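Pustis Storage Room: Drive Carrier and Enclosure Check
Revision used: July
Checked by: D. Tapsell
Enclosure tag: 984
Carriers with drives out for this check: 2

Mark each line OK, FIX or N/A. Write a comment for anything marked FIX. If you're unsure, mark FIX and let the next person decide.

Before starting

1. Enclosure powered down and lead tagged at the wall. OK
2. Wrist strap on and clipped to bare metal. OK
Comment: Clip is getting weak. Still holds. Replacement on the McPhee order.
3. Work surface clear of drinks, loose screws and packing foam. OK
4. Backup confirmed complete before any drive is pulled. OK
Comment: Log line 522, finished at 6:40 a.m.

Carriers

5. Plastic tray free of cracks, especially at the corners. OK
6. Rims of the slots in the tray whole, no burrs or broken edges. OK
Comment: Run a fingertip along each one. Burrs snag on the way back in.
7. Slots clear of dust and label scraps. FIX
Comment: Old label glue in one slot on the second carrier. Cleaned with a dry swab, wants doing again with alcohol.
8. Drive sits flat in the tray and doesn't rock when pressed at opposite corners. OK
9. Mounting screws present and snug. Hand driver only. OK
10. Carrier label matches the bay sheet. FIX
Comment: Bay 7 sheet still lists the carrier that went to Edau in spring. Sheet corrected in pencil, needs reprinting.

Drives

11. No dents or deep scratches on the metal cover. OK
12. Connector clean, no bent or dull contacts. OK
13. Drive handled by the sides, not by the circuit board. OK
14. Any drive that has been dropped goes in the red bin, whatever it looks like. N/A

Cables and metalwork

15. Cables clear of the carrier path and not pulled tight. OK
Comment: Retied one bundle with hook-and-loop. Please stop using zip ties back there.
16. No sharp metal edges within reach of a cable. OK
17. Metal panels and rails wiped down, grooves included. FIX
Comment: Grooves hold grit. A soft brush works, a cloth just pushes it along. Brush is missing from the Berketti kit.
18. Rails straight and fastened at both ends. OK

Closing up

19. Each carrier goes home without force. If it stops, pull it out and look. OK
20. Empty bays fitted with blanks. OK
21. Tools counted back into the kit. FIX
Comment: Brush, see 17.
22. Tag removed, power restored, status lights read after over 2 minutes. OK

Open items: 7, 10, 17, 21. Sheet to stay on the clipboard until all four are initialed.
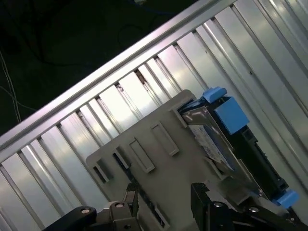
Delwyn Tapsell: I've ordered the brush and will initial 17 and 21 when it gets here. On line 10, I'd like the bay sheet reprinted before anyone pulls another carrier. Pencil rubs off on that clipboard, and we had the wrong drive out once already this year. The alcohol is in the upper cabinet, left side, if someone wants to finish 7.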